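Lelen Craft Boards > Crochet > Blankets and Throws > Colour Help

Yellow lattice blanket with black edges: would you dare?

8 min read

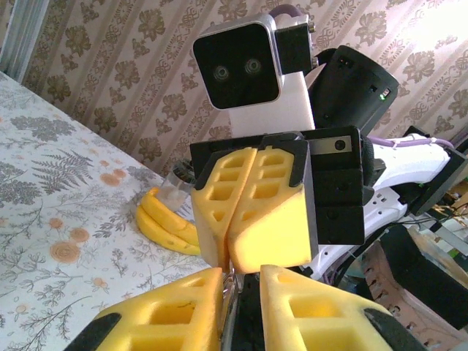
Yellow lattice, black edges and a purple line over the top.

mothandbobbin
Hello all, and apologies in advance for the length, I've got a pot of tea on the go and nobody in the house will listen to me about yarn any more. I want to make a throw in bright yellow, all open mesh, with black down the long sides and one single purple line arching across near the top. Those are the colours and I'm set on them (well, mostly set on them, or I wouldn't be asking).

What I love is that the holes aren't all alike. Some are square and some are more of a rectangle, and it looks much livelier than plain mesh without being fussy. I've done plenty of granny squares and one very patient christening shawl, but I've never done proper filet crochet, so I'm not sure how to get two shapes of hole into one piece without it going wavy on me.

I've got 2,155 metres of Pluner double knitting cotton in the yellow, bought in February when the shop in Hanlow was clearing shelves, and I'd like to use it all. The black and purple I'd have to buy. Is black edging going to make it look like a wasp? My sister-in-law says wasp. I say smart.

teasel_green
Wasp, I'm afraid! But I say that with great affection, and I have a wasp cushion myself that gets more compliments than anything else I've made.

On the holes, it's easier than you'd think. For a square hole you work a treble, two chain, miss two, treble, all the way along. For the longer ones you swap the two chain for five and miss five, so you've simply left out the treble that would have stood in the middle. Keep the long ones lined up over the short ones in whole numbers and it can't go wavy, the stitch count never changes. I'd draw it on squared paper first and colour it in, partly for the planning and partly because it's a lovely way to spend a wet afternoon.

oldharbourhooks
I'm going to disagree a bit with teasel_green, in a friendly way. Five chain in a soft cotton will sag. It looks crisp on the table and then you hang it over the back of a settee for a fortnight and every long hole has turned into a smile. I made one for our spare room and I've had to take it off the settee and give it to the bed, where it lies flat and behaves.

If you want the rectangles, turn them the other way so they're tall. Square mesh in trebles, then a row or two in double trebles. The posts take the weight and the chain bars stay short. You get just as much variety to look at.

mothandbobbin
Oh, tall ones! I hadn't thought of that at all. I was picturing them lying down because that's how I draw everything. I do want it on a chair, so sagging matters.

teasel_green
Fair point about the settee, mine lives on a bed and I hadn't thought about it hanging. I still think a firm tension and a hook one size down would sort it out, but I do crochet as though I'm cross with the yarn, so I may not be typical.

plumduffcrafts
Can I put in a word for the purple? I'd make more of it. One line on its own at the top is going to look as if you ran out of something. Take it right round, or put it in at both ends, and then it belongs.

oldharbourhooks
No no, leave it as one! The purple is the best thing in the picture, and it's the best because there's so little of it. All that yellow, all that black, and then a thin purple curve over the top. If you put it at both ends you've got a flag.

plumduffcrafts
I like flags :)

But seriously, a curve is going to be a nuisance on a square grid. How would you work it? Surface slip stitch over mesh has nothing to grab on to, it just falls through the holes. I tried it on a shopping bag and ended up with a long loop that caught on every door handle between here and the bus stop.

oldharbourhooks
Fill in the mesh where the curve goes. Work those holes as solid blocks, so three trebles with no gap, and then slip stitch the purple over the solid part afterwards. You get a stepped yellow arch with a smooth purple line on it. I've got it written down from an old Arsenault leaflet, one of the tablecloth ones, and it works very nicely as long as you don't pull.

mothandbobbin
I have that leaflet, or my mum had it, which means it's in the loft. I'll go up at the weekend if the ladder's free.

Is there a feeling about silver? There's a bit of silver against the black and it does set it off. I wondered about a fine metallic thread run along with the black for the last row.

teasel_green
Scratchy. I'm sorry to be a misery, but anything metallic in a blanket ends up against somebody's chin. A pale grey cotton does much the same job from across the room and you can put it through the wash without worrying.

plumduffcrafts
Agree about the chin, and I never agree with anybody about anything, so mark it in the calendar.

How wide is your border going to be? I'd go for a good deep one, 7 cm at least. A skinny black edge on an open yellow middle looks like somebody outlined it in felt tip. Wash the black separately before you start as well, a couple of times, and leave a bit of it on a wet white hanky overnight. My striped one bled and the yellow next to it came out a sort of pond colour.

oldharbourhooks
Second the hanky. For a border that deep I'd buy up to 450 g of the black and keep the receipt.

mothandbobbin
You're all very kind and I've read this out loud to the cat. I've done a swatch tonight — 11 squares across, with one row of tall ones in the middle — and pinned it to the chair with a couple of clothes pegs to see if it drops. Tall rectangles it is, grey instead of the metallic, one purple line and I'm not budging on that, sorry plumduffcrafts.

The black is the bit I keep going round on. I held a black sock against the swatch and it did look very wasp. I also rather liked it.

plumduffcrafts
Forgiven. Do the black. You'll only look at it and wish you had.

teasel_green
Do the black, and please come back and tell us how the swatch hangs. I'm not above changing my hook size if oldharbourhooks has been right all along.

Thread started May 2023 in Colour Help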